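Kinsella Evening Courses
Running a Small Kitchen
Handout 13: Open shelving, and what it is supposed to do for you

Print this page | E-mail this page

Read before Sunday. Bring a tape measure and a list of everything you keep within one step of your stove.

1. The claim

Most books on home organizing make the same promise about open shelves. If you can see it, you will use it, and if you use it, you will put it back. I have taught this unit for long enough to doubt both halves. Seeing a thing every day is a very good way to stop noticing it. As for putting it back, people return things to wherever there is a gap, and open shelves are generous with gaps until the day they are full.

The Stovurlow storage guide, which some of you have bought, says that open shelving "cuts kitchen time." It gives no figure and does not say compared with what. Treat that sentence the way you would treat the same sentence on a box of dish soap.

Still, plenty of us rent, or have a blank bit of wall and no money for cabinets, and a freestanding unit is what we end up with. So the unit is worth studying on its own terms.

2. Terms for this session

Reach zone: between your hip and your eyes, standing straight. Most daily things want to be here.

Stack: two or more items where you must move one to get the other. Lids count. A sieve resting on a bowl counts.

Nest: a stack in which the smaller piece sits inside the larger. Saves room. Costs you a lift every time you want the piece underneath.

Parking: leaving a thing on the counter between uses. Parking is fine for ten minutes. After that it is storage, and you should admit it.

3. Nesting, baskets and the counter next door

Look for the nest first: a steel mixing bowl with white plastic measuring ware inside it and a fine mesh strainer across the top. It takes up one bowl's worth of shelf, and I would call it a reasonable nest if you bake on weekends and a poor one if you measure rice every night. Then look at the woven basket and its cut-out handle, and at what has been left out on the counter.

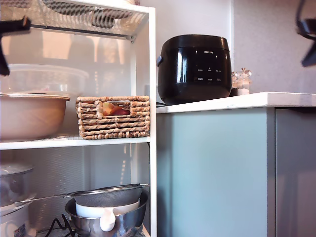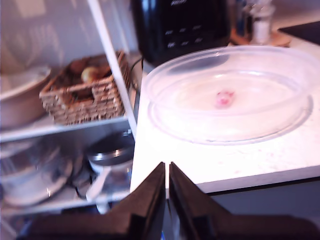
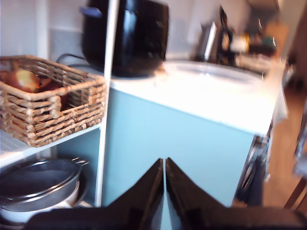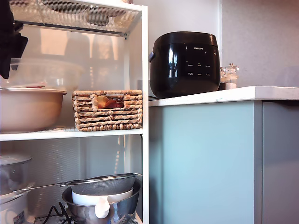 Baskets deserve some suspicion. A basket hides its contents on the one kind of furniture whose whole selling point is that nothing is hidden. Shop displays get around this by leaving them empty. A handle hole gives you a small window, enough to tell that something is in there and seldom enough to tell how much. For onions a woven basket is decent: air gets in, skins stay off the shelf, and you can carry the lot to the sink. For packets I would sooner use a plain box with no front, ugly as it is.

Mesh shelves come next. The sellers say they let air through and let you see what is above. From underneath, what you mostly get is shadows. Mesh also lets through flour, salt, onion skin and whatever drips, and it all lands in the bowl below. Anything stored right side up under food should be rinsed before use, or turned over. A liner fixes this and takes away the airflow you paid for. Pick one.

4. Weight

The catalog page for the Ikero unit we measured in class says each shelf holds 100 pounds "evenly distributed." Nobody's kitchen is evenly distributed. Ceramic bowls and pots tend to collect at one end, usually the end farther from the counter, where there is no elbow in the way. I don't know what a shelf will hold when loaded that way, and the catalog does not tell us. Put the heaviest pieces low and near a post, check the bolts when you dust, and ignore the number.

5. Counter space

Count it in inches of clear front edge. Surface area is no help, as the back of a counter fills up whatever you do. An appliance with its cord, a large dish, a kettle, and the front edge is what remains. A student last August worked out that she had 70 inches of counter and used 13 of them. She bought a shelf unit, moved two appliances onto it, and within a month had two different things standing where they had been. I tell this story every term and have yet to hear the opposite one.

Clear glass dishes are a special nuisance on a pale counter. They are easy to overlook when you are carrying something. Set them well back, or put them away.

6. Exercise (at home, one evening)

a. Draw your unit from the front, shelf by shelf. Rough boxes will do.
b. Mark each stack with an S and each nest with an N.
c. For one week, put a pencil dot on anything you take down.
d. Whatever has no dots by the end moves to the top or leaves the kitchen. Holiday dishes are excused.
e. Write down where each parked item on your counter would go if you had company coming in an hour. If the answer is "the bedroom," write that.

Do not buy anything before you have done step d. The Jurnmont catalog handed out in week one has a page of matching containers, and I regret handing it out.

Next session: drawers, and whether dividers are worth the bother.

Shared 1,079 times | 13 comments
Print | E-mail to a friend

Related handouts
- Handout 9: Lids, and why you have too many
- Handout 11: Keeping onions, garlic and potatoes
- Handout 12: Appliances on the counter
- Handout 14: Drawers and dividers
- Checklist: Measuring a rented kitchen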